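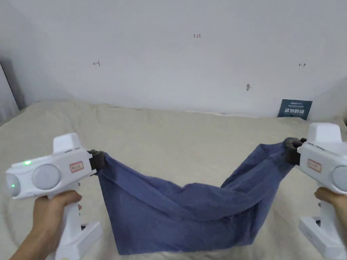 Blue cloth held by its two upper corners over the bed.

Linen notes: folding flat cloths

The Iva guest rooms changed over to a single folding method on 26 Apr 2021. It applies to all flat cloths up to 130 cm on the long side. Fitted sheets are covered in the September issue.

Take the two upper corners and raise the cloth clear of the bed. Some sag along the top edge is normal; draw the corners apart until it is nearly straight. Lower the bottom edge onto the sheet first, then lay the rest away from you. Fold in half twice, long side first, and smooth from the fold outward.

A finished stack should be no higher than 43 cm, or it will catch on the shelf above. Coloured cloths go on the left of the cupboard – whites stay on the right. Anything with a frayed hem goes to Carol Ackroyd for mending.

Shelf labels are available from Ismail Bensaid at the Cherkaoui building.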